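Slow Glue

Most furniture made before the middle of the last century is held together with hide glue, and most of the damage restorers see comes from people who tried to improve on it. The adhesive is boiled from animal skins, sold dry in grains, and soaked in cold water before heating. It has a working temperature of 140 degrees Fahrenheit. Held much hotter for long, it loses strength.

Temitope Balogun runs the chair bench at Kokholm, a repair shop that handles more than 400 pieces a year. A chair that arrives with only its original glue can usually be taken apart in an afternoon. Warm water and a thin blade soften the joint, the parts separate, and fresh glue bonds to whatever residue is left in the pores. A chair that has been filled with epoxy takes several days, and some of the old wood comes away with the resin.

"I charge for the epoxy," Balogun says. "The chair itself is the cheap part."
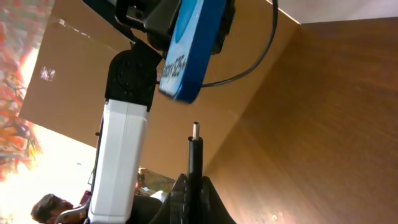

Open time is the main objection. In a cool room, hot hide glue begins to gel in a minute or two, which leaves little margin for a complicated assembly. Shops deal with this by warming the parts first — a heat lamp is enough — or by adding urea, which delays the gel and costs a little strength. Balogun keeps the bench at 70 degrees and glues the back of a chair separately from the seat.

Seija Kauppinen, who restores case pieces at Saarinen, uses urea only for veneer. She has kept test joints in an unheated shed since 2000 and breaks a few each February. Beech joints with no additive still fail in the wood, she says, and the glue line stays intact. The samples with the most urea let go earlier, mainly after damp summers.

Humidity remains the real limit. Hide glue softens in wet conditions and can turn brittle in very dry ones, so neither shop will use it on garden furniture or on anything going into a bathroom. For those jobs Kauppinen uses a modern waterproof adhesive and writes its name in pencil on the underside, where the next restorer will look.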